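When the picker drops things: what I learned from a cracked lotion bottle

So in June my little sorting arm let go of a full bottle over the kitchen floor, and I spent the evening picking glass out of the grout with damp bread. (Works great, by the way! Press a soft slice down flat and it grabs the slivers a broom leaves behind.) I'd been running the arm in the workshop for over 200 pickups without a slip and got cocky.

The arm is a Rametti kit and I had left the grip setting where it was for cardboard boxes. Boxes forgive you. Glass doesn't, and a bottle with slanted sides is worse, as the pads only touch it along an edge or two and it swivels.

A few things I do differently now, and most of them cost nothing.

Wipe the pads before every session. Mine had a film of hand cream on them, so thin I couldn't see it, but I could feel it with a fingertip. Dish soap on a cloth, then a plain damp cloth, then let them air out. Skip the rubbing alcohol unless your maker says it's fine. I dulled one set of pads that way.

Check the pivot screws. One of mine had backed out maybe half a turn and the finger on that side was sagging, so the two pads were meeting crooked. Snug is enough - if you lean on the screwdriver the joint gets stiff and the motor starts to whine.

Put a folded bath towel down wherever the arm travels with something breakable, and keep bare feet and pets out of the room. I mean it about the feet.

Close slowly on anything glass. The Clandau controller I use takes a speed from 1 to 100 and I used to leave it at 60. Now it's 5 for bottles, and yes, it's boring to watch.

Before I let the motor do anything, I try the grip by hand on the real stuff off the bathroom shelf, tubes and small bottles and whatever else is lying around.

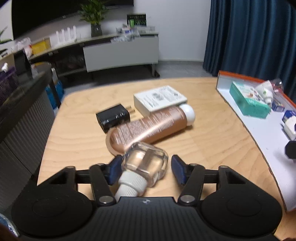 With glass I like the bottle sitting square between the pads before I squeeze, and if one pad is going to get there first I back off and start over. A push from one side is how you send it skating. Then I lift just a finger's width, hold, and give it a tiny shake. If it turns at all, it doesn't get to travel.

Chargers and plug-in adapters I pull out of the pile altogether. A metal prong can nick a soft pad, and a nicked pad slips.

My neighbor Yoshinori Yoshida says to write the date on the pads with a paint pen and swap them after 2000 closes, worn or not. I haven't gotten that far yet. I did tape the stop button's cable to the table leg so it can't get dragged behind the bench again, which it had been, the night of the lotion.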